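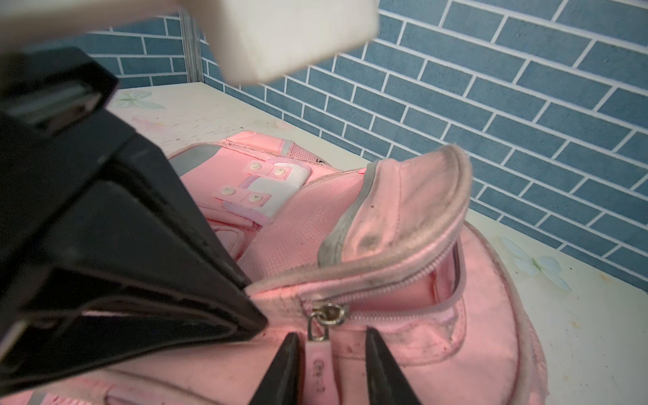 A pink backpack and its zipper.

How Does a Zipper Work?

Go find something with a zipper. A jacket, a pencil case, your backpack, anything. I'll wait!

Got one? Okay, now look really closely at the two rows of little bumps. Those are called teeth, but they don't bite (unless you catch your chin, and then -- ouch). Each tooth has a bump on one side and a small hollow on the other. The bump of one tooth fits into the hollow of the tooth across from it, a bit like stacking spoons.

Now try pushing the two rows together with just your fingers. Hard, right? I tried it for a whole afternoon when I was 6 and all I got was sore thumbs. The teeth only slip together if they come in at a slant, one from the left, then one from the right, then left again.

The part that does this job is the slider. It's the piece that goes up and down, and the tab you hold is called the pull. Inside the slider there's a tunnel shaped like the letter Y. When you close the zipper, the teeth come in through the two arms of the Y and get squeezed into the one leg. Click, click, click -- locked.

When you open it, the teeth go through the other way. There's a wedge in the middle of the Y, and it pushes the rows apart again. A wedge is one of the oldest tools people have. An ax is a wedge, and so are your front teeth!

My friend Linnea Lie mends bags in Jambridge, and she once let me count the teeth on a coat zipper. I got 131 on one side and then lost my place on the other.

What if your zipper is stuck? First, stop pulling. Look for cloth caught in the slider and ease it out gently while you move the slider back the way it came. If there's no cloth, rub a pencil tip along the teeth. Pencil lead is made with graphite, and graphite is slippery. Linnea uses a candle, and that works too.

One more thing to try: bend a closed zipper into a curve. Can you see tiny gaps between the teeth? Draw what you see, as big as you like.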